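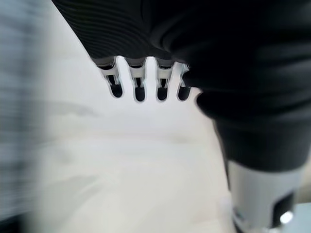
은색 금속 손끝 네 개가 나란히 달린 검은색 그리퍼

사진 백업 점검: 메모리카드를 비우기 전에

지난 호에서 외장 드라이브 고르는 법을 다룬 뒤로, 옮긴 사진이 제대로 복사됐는지 어떻게 확인하느냐는 문의가 여러 건 들어왔습니다. 이번 호에서는 촬영을 마친 뒤 카드에서 컴퓨터로, 컴퓨터에서 백업 드라이브로 파일을 옮기는 순서를 정리합니다. 프로그램은 어느 것을 쓰셔도 됩니다. 저희 편집부에서는 가져오기에 Skindum을, 사본 대조에 Fahy를 쓰고 있습니다.

먼저 폴더 이름부터 정합니다. 연도, 월, 일, 촬영지 순서로 쓰면 이름순 정렬이 곧 날짜순 정렬이 됩니다. 한 폴더에는 하루치만 넣습니다. 카메라가 붙이는 파일 번호는 9999 다음에 다시 처음으로 돌아가므로, 여러 날의 파일을 한 폴더에 모으면 같은 이름이 겹칠 수 있습니다. 가져오기 단계에서 파일 이름 앞에 날짜를 붙이도록 설정해 두면 이 문제가 없어집니다.

복사는 카드에서 바로 두 곳으로 합니다. 컴퓨터에 한 번, 외장 드라이브에 한 번입니다. 컴퓨터에 받은 것을 다시 외장 드라이브로 옮기면 첫 번째 복사에서 깨진 파일이 그대로 따라갑니다. 카드의 파일은 '이동'을 쓰지 말고 '복사'로 가져오십시오. 두 곳의 대조가 끝날 때까지 카드는 포맷하지 않습니다.

대조는 두 단계입니다. 첫째는 파일 개수와 전체 용량입니다. 독자 Eduard Rusnák 씨는 지난 1월 여행에서 찍은 2,087장을 옮긴 뒤 개수를 비교하다가 13장이 모자란 것을 발견했다고 합니다. 카드 안에 폴더가 두 개로 나뉘어 있었는데 한쪽의 마지막 부분이 복사되지 않은 경우였습니다. 카드를 아직 지우지 않아서 모두 다시 가져올 수 있었습니다.

둘째는 체크섬입니다. 개수와 용량이 같아도 내용이 손상된 파일은 걸러지지 않습니다. 원본과 사본의 체크섬을 각각 계산해 값이 같은지 비교하면 됩니다. Fahy에서는 원본 폴더와 사본 폴더를 지정하고 '대조'를 누르면 다른 파일만 목록으로 나옵니다. 편집부 컴퓨터에서는 RAW 파일 500장을 대조하는 데 13분이 걸렸습니다. 드라이브 속도에 따라 차이가 크니 자기 전에 돌려 두는 것도 방법입니다.

RAW와 JPG를 함께 저장하는 분은 두 파일이 짝이 맞는지도 보십시오. 보정 내용을 별도의 XMP 파일에 저장하는 프로그램이라면 그 파일도 같이 백업해야 합니다. RAW만 복구하면 사진은 남지만 보정은 처음부터 다시 해야 합니다. 카탈로그를 쓰는 프로그램은 카탈로그 파일의 위치를 따로 확인하십시오. 사진 폴더가 아닌 사용자 폴더에 들어 있는 경우가 많습니다.

외장 드라이브는 두 개를 번갈아 쓰고, 하나는 다른 건물에 둡니다. 사무실이든 부모님 댁이든 상관없습니다. 온라인 저장소를 쓰신다면 삭제한 파일의 보관 기간을 확인해 두십시오. Sondach의 기본 설정은 60일입니다. 이 기간이 지나면 실수로 지운 폴더를 되돌릴 수 없습니다. 동기화와 백업을 같은 것으로 생각하는 분이 많은데, 동기화 폴더에서는 한쪽에서 지운 파일이 다른 쪽에서도 지워집니다.

끝으로 복구 연습을 한 번 해 보십시오. 백업 드라이브에서 아무 폴더나 골라 컴퓨터의 빈 폴더로 복사하고, 사진 몇 장을 100% 크기로 열어 봅니다. 썸네일만 보고 넘어가면 안 됩니다. 썸네일은 파일 앞부분에 따로 저장되는 경우가 있어서 본 이미지가 깨져도 멀쩡하게 보일 수 있습니다.

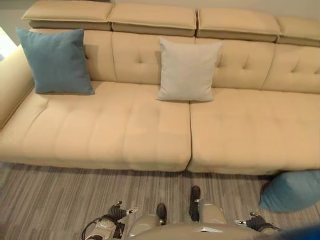 Golldale 모임 안내

다음 모임은 2026년 9월 26일 오후 2시에 Golldale에서 열립니다. 카드와 외장 드라이브를 가져오시면 위의 대조 과정을 함께 해 볼 수 있습니다. 노트북은 각자 준비하시고, Fahy는 미리 설치해 오시기 바랍니다. 참가비는 없습니다. 신청은 이 메일에 회신으로 하시면 됩니다.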